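The White Table in Estden – Spring Gallery

Welcome to our gallery page. My name is Vlasta Čierny, and together with Boris Jelínek I take care of the common room on the second floor of the Koubek building in Estden. In this room there is one big white table, and everything in our house sooner or later lands on it. People eat there, they work there, they leave there what they do not want to carry upstairs.

In March we decided to make the big sorting of the kitchen things. We had 73 pieces on our list, from soup spoons to baking trays, and for many of them we did not know any more which floor they belong to. I wrote down notes during the work and this page has grown from them. I ask the reader to be patient with my English, I learned it mostly from cookbooks.

The cups and mugs

We began with the cups, as they take the most space in the cupboard. Our rule was simple: every person keeps two, and the rest goes to the shelf for guests. Black cups were the most difficult to divide, they look the same and everybody says "this one is mine." Boris put a small dot of nail polish under each one. The dots have already survived many washings.

The plates

Oval plates are a question of taste. I like them for fish and for cakes, Boris says they do not fit in the drying rack, and he is right. We kept the ones which at least two people asked for. The others traveled to our sister house in Arnham, where they have a much wider rack and, as I have heard, a better cook.

The green things

I do not know why we own so much green. Somebody before us must have loved this color very much. There are pale greens and strong greens, and together on one table they look like a garden in April. We wanted first to give them away, but then we found out that green is easy to find in a full drawer, so now the spatulas and the serving dishes of this color stay with us. 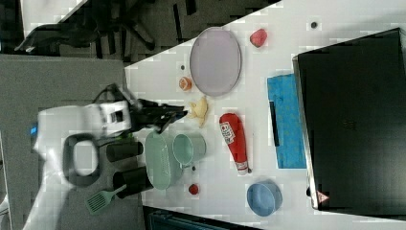 The food corner was the next part of our work. We talked a long time about where the sauces should live. In the old order they stood next to the window, and in summer this is not a good place for them. Now they have their own low box at the back of the cupboard, with a paper label – one box for sweet, one for salty. Ketchup is in the salty box, although Boris wanted to discuss it.

The towels

A kitchen towel in our house has a hard life. We threw out eight that were more hole than towel, and we washed the others at a high temperature. The blue ones are for hands and the striped ones are for dishes. Please respect this if you visit us, I am strict about it.

Working and eating at the same table

This was the longest discussion of all. Some of us use the big table for office work, and crumbs are not good for a keyboard. We agreed that a laptop may stay on the table if it is closed and if it lies on the side, away from the plates. After three in the afternoon the cooks have priority.

What is left to do

The Hekberg shelf is still waiting for its last board, and almost all of the lids are still without a pot. We will come back to them when the evenings are longer. If you recognize something of yours on our list, write it on the paper by the door and take it home. The paper hangs there until the end of the month, and the pencil is on a string.

Vlasta Čierny, Koubek building, second floor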